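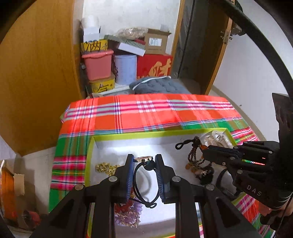

Untangling the Skirnis tray

Hafþór Bjarnason keeps his necklaces in a shallow tray with a yellow-green rim. "The gold chain is always the worst," he tells me. "The beads I can forgive."

He sorts by colour first, so the purple and pink beads stay together, and the dark ones with amber-orange pendants get their own corner. The plaid cloth under the tray was his aunt's favourite. "She bought it in Dadbridge, and she never paid over 30 dollars for anything."

I asked which piece he would not sell. "The black cord. I wore it all May."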